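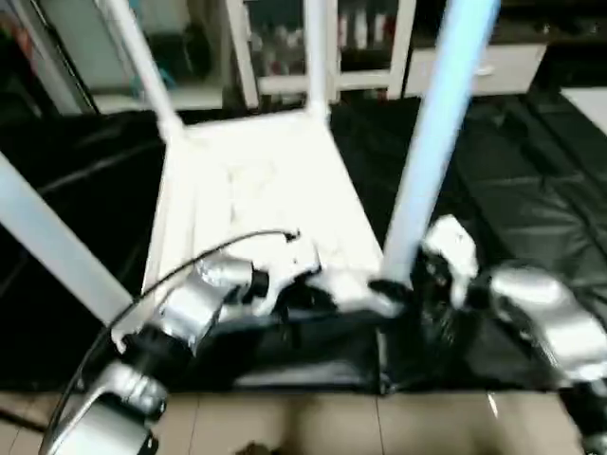 # Stool rocks on a flat floor - shim, trim or re-seat the legs?

**brestholm_bench**
White four-leg stool, flat seat, rails between the legs on the underside. It rocks on the kitchen tile and also on the slab in the garage, so I don't think the floor is the cause. The gap under the short leg takes a folded business card. I have a set of felt pads and a pull saw. Which end do I start from?

**tenon_left**
Neither yet. Put it on a surface you know is flat. A table saw top or a piece of thick glass works. Tile tells you nothing, and garage slabs are usually sloped to the door.

**ates_3208**
Agree on the reference surface. Then measure corner to corner across the leg tips, both diagonals. If they differ, the frame is racked and all four legs may be the same length. Cutting a racked frame gives you a short stool that rocks again once the joints move.

**dry_fit**
Overthinking it. For a card's worth of gap, one felt pad on the short leg and move on. I did a set of 12 for a lunch room in Zollville that way and none came back.

**tenon_left**
Felt compresses. On a chair that gets sat in every day the pad is half its height within a couple of months, then the rock returns and now there is grit in the felt. If you must pad, use a hard nylon glide.

> For a card's worth of gap, one felt pad on the short leg

**dry_fit**
Glides scratch soft floors. Pick your problem.

**brestholm_bench**
Measured on a glass shelf. Diagonals are off by 3 mm. One rail turns slightly by hand where it meets the leg.

**ates_3208**
Then that joint is your fault. Back the fastener out if there is one, clean out old glue, and re-glue with the stool clamped across the long diagonal until the two numbers match. Leave it overnight standing on the glass with a weight on the seat. Check the gap again before you touch the saw.

**plane_iron_dedeck**
What weight? I have seen people put around 50 lb on a stool during glue-up and bow the rails.

**ates_3208**
Half that is plenty. It only has to hold the feet down. The clamp does the squaring.

**dry_fit**
Still say a pad. It's a stool.

**brestholm_bench**
Glued and clamped last night. Diagonals now match within 0.5 mm, and the card no longer fits under the leg. A single sheet of printer paper does. Leaving the saw on the wall and fitting four nylon glides, the screw-adjustable kind.

**tenon_left**
Drill pilots for those. Leg ends split easily.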